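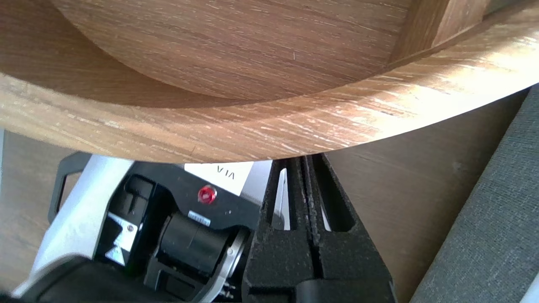 Right, the gripper talk, notes for Sat 11 April, Kidus Wubshet, slot after lunch so keep it moving. Subject is the Plaltideck cell and how we keep it running between visits. Nothing about the software, that's the other session. Start with fingers as fingers are where most of the faults come from. Point at the tips, right up under the rim of the wooden piece, nearly touching. That's the gap I want people to care about. Then the long slots in the fingers and the groove between them. Muck goes in there. Ask who in the room has ever cleaned theirs. Wait for hands.

Why the cell exists. Clurnlow wanted round wooden ware picked up by the edge and moved along, no scratches on the rim. Sounds easy. Wood varies, no two rims the same, so the fingers get knocked more than they would on metal parts. Don't spend long on this, they've read the blurb.

Daily check, say it slowly, people write this one down.
Power on, arm parked, nobody inside the line.
Look at the light on the wrist housing. Know your own colours!! Ours are on a card taped inside the cabinet door. Don't go by what it means on somebody elses machine.
Open and close the fingers, empty. Listen. A click at the end of travel is a loose finger screw nine times in ten.
Wipe the fingers, dry cloth. Soft brush down the slots.
Write it in the book. Even if nothing's wrong. Especially then.

Side point, labels. Ours read upside down half the time depending how the wrist is turned, same as the VIA one on the slide. Barcode sticker is tiny too, just under the red light. Copy your numbers on to paper before you need them. I've stood on a stool with a phone torch reading a serial number out to Maruyama on the phone and got it wrong. Twice. (pause, they might laugh)

Weekly.
Stop, isolate, lock off. Key in your pocket, not on the bench.
Finger screws first, with the torque driver set to 2 Nm. Do not do it by feel. I did it by feel for a year, see below.
Then any bracket screws on the arm side. Paint a line across the head and on to the plate, then you can see from outside if one has crept.
Check the metal ring at the end of the joint for a gap. Fingernail test. If your nail goes in, stop and call.
Cables, bend them gently, look for shiny patches where they rub.

The bad week. Tell this one properly, it's the bit people remember.
Counter said 2,297 cycles since the last finger change. Grip started slipping on the heavier pieces. I turned the force up. Wrong. Marked the rims, Clurnlow sent a box back. Turned it down again, slipping again. Went round like that for two days. Finaly took the fingers off and one pad was worn right through at the tip, the other hardly touched. So the arm had been coming in crooked the whole time and one finger did all the work. Tool centre was out. Someone had bumped it (me, with a trolley) and I hadn't checked it afterwards.
New fingers, retaught the centre point, force back to where it started. Fine after that.

What changed:
Fingers now swapped as a pair, always, even if one looks new.
Any knock, however small, means a tool centre check before the next run. Takes almost 40 minutes the first time, less once you've got the knack.
Force setting is written on the cabinet and only gets changed with two names next to it.

Approach height. Skip if short of time. Come in from below, slow for the last bit. We used to rush it and tap the rim on the way up. One tap does no harm, a shift of taps does. Teach the pick on your lowest hanging part, then check it on the highest.

Spares box. Hold it up if I remembered to bring it. Two pairs of fingers, bag of screws, thread lock (the weak one), brush, torque driver, spare cable, card with the Maruyama support number. The finger sets come from Cemus, 487 a pair delivered which made people here wince, still cheaper than the box of returns. Order when you open the last pair, not when you fit it.

Questions I'll get:
Can you print the fingers? Yes for trying shapes. We don't run on them.
Glove over the gripper? Tried it, it caught. No.
How long do pads last? Depends on your wood. Keep the book and you'll know yours.
Who does the yearly service? Maruyama, next one is in May. We do the rest ourselfs.

If there's time, do the fingernail test on the demo joint, get two people up from the front row. If not, leave it on the table by the door with the check sheets and tell them to have a go on the way out. Sheets are single sided, take two. Drink some water before questions.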